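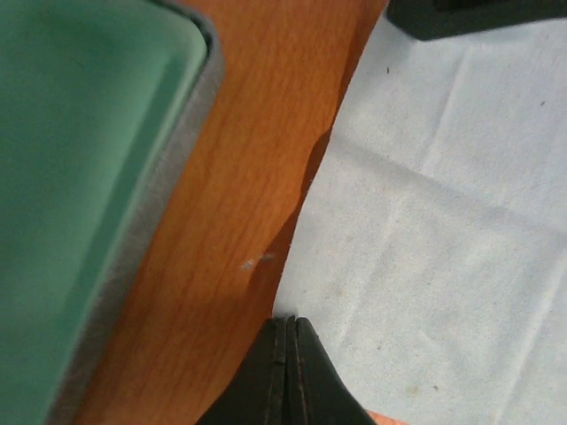 Can a robot wipe down a kitchen table yet?

On a good day, with a table it has met before, it can get most of the way there.

I heard that from an engineer at Perkik, a little outfit that has been teaching machines to do chores since July (she'd like her name left out, which is fine by me!). I went in hoping to be told I'd never fold a dish towel again. I came out with a notebook full of cloth problems.

"Cloth is the worst," she told me. "A cup is a cup wherever you put it. You drop a towel and it's a new shape every single time."

So how do you teach that? Lots and lots of tries. Her team ran a program called Jukel through 300 attempts at picking up a cloth by its edge, and she still won't call the job done. "It grabs the middle. Or it grabs the table. My four-year-old is better at it, and he's terrible." 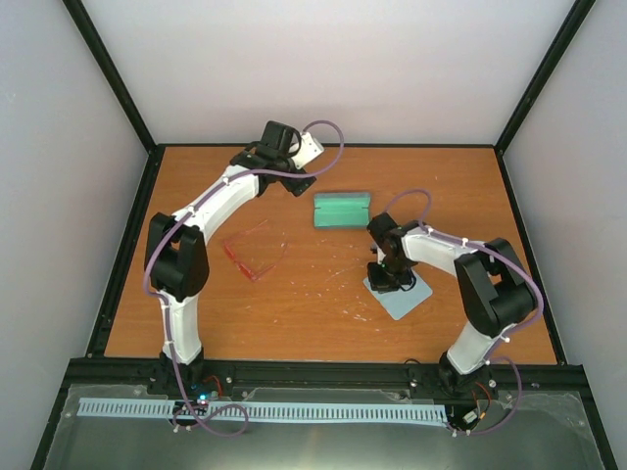
2 min read

I asked if two arms make it easier and she made a face. "They make more things possible. Then you have to stop them from bumping into each other."

Shop-floor work is further along, she says. Moving a part out of a tray and onto a plate, over and over, is the kind of thing she'd trust a machine with this year. Plustico, a plastics shop she used to work for, has been trying that with 2 stations, and the people there mostly like it (the night shift especially).

And homes? "Homes are a mess. I mean that nicely. Somebody leaves their glasses on the counter and now the robot has a decision to make."

I pushed for a date, because I always do. She wouldn't give me one, but she did say she'd pay for a machine that only cleared the table, even a slow one. I would too. How slow? "Overnight," she said. "I'm asleep, what do I care?"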